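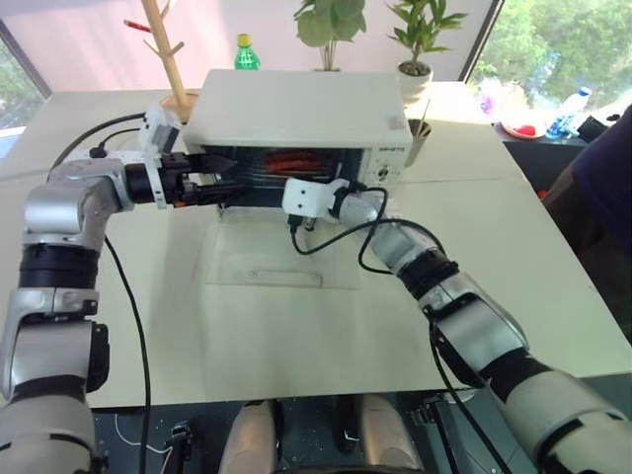

14 November 2025

Workshop notebook: oven temperature checks, small ovens

Carried on from the August entries. The question is still how far the dial on a small countertop oven can be trusted for curing work and for drying out filler samples before weighing. The Bakker recipe asks for 80 °C held for 40 minutes. If the oven overshoots to 100 or more in the first few minutes the surface skins over, the inside stays soft, and the weights mean nothing.

Set-up
Test oven is the Kunel, bench unit, mechanical thermostat, no fan. Two thermocouples, type K, bare bead. T1 hung in the air at the middle of the chamber, clear of the rack. T2 clamped to an aluminium block on the rack. Logger set to one reading every 20 seconds. Room at 20 °C and not changing much with the heating on. Leads taken out at the top corner of the door, which leaves a small gap. The gap was packed with glass tape for all runs, so whatever error it adds should be the same each time.

Before starting, both beads went into ice water and then into boiling water. T1 read 0.3 high in ice and 0.4 high in boiling. T2 was within 0.2 at both ends. No correction applied to either.

Run 1, dial at 80
Cold start. T1 passed 80 after just under three minutes and kept going. Peak 117, then the thermostat cut out. Fell to 71 before it cut back in. Second peak 98, third 96, and from there a steady swing between 72 and 96. T2 climbed slowly, no overshoot, and settled at 83.

So the block sees something close to the dial and the air does not. For anything with mass the dial is usable. For thin films on card it is not.

Run 2, dial at 200
Done for completeness. First peak 231, low 184, then a swing between 186 and 219. T2 settled at 204. The swing is wider in degrees but smaller as a share of the setting. The click of the thermostat came before each peak by 15 to 25 seconds, and the elements carried on giving out heat over that time. This is the whole cause of the overshoot as far as I can tell. The thermostat bulb is fixed to the side wall and lags as well.

Run 3, dial at 80, with ballast
Two firebrick offcuts laid on the floor of the chamber, clear of the lower elements. Same cold start. First peak 104, low 75, then a swing between 76 and 90. T2 settled at 82 but took 11 minutes longer to get there. Ballast stays in.

Run 4, dial at 80, with ballast and shield
As run 3, plus a sheet of steel on the upper rack slot between the top elements and the block. T1 moved under the shield. First peak 97, swing between 77 and 88. The gain over run 3 is small. The shield mainly stops direct radiant heat on the sample face, and the thermocouple in free air is a poor way of measuring that. Need a bead taped to a painted card to see it properly.

Door losses
Opened the door fully for 20 seconds in the steady part of run 4, then shut it. T1 dropped to 49 and was back in band after four minutes, with a fresh peak of 93. T2 dropped by two degrees only. When loading samples, load them all at once. If one has to come out early, note the time of opening on the sheet and leave the rest in for five minutes extra.

Filler samples
Brornero grey, three discs, put through the run 4 arrangement for 40 minutes. Weights before: 12.41, 12.38, 12.52 g. After: 12.07, 12.05, 12.17 g. Loss 2.7 to 2.8 per cent, which is tighter than anything from August, when the same grade gave between 1.9 and 3.6. No skinning. One disc snapped by hand and the break looked even right through.

Grasen white not done. The tub had been left with the lid up and there was a crust on it. New tub needed before any weights are worth taking.

Notes for whoever uses the oven next
Preheat for 30 minutes with the bricks in. Ignore the indicator lamp, it follows the element and says nothing about the chamber. Dial marks are good to five degrees at best and always approach from below, as there is some slack in the shaft.

To do
Painted card test, with and without shield.
Repeat run 3 with the bricks preheated in the other oven.
Replace glass tape at the door corner, edge has gone brittle.
Move the logger file for run 2, it was saved under run 1b.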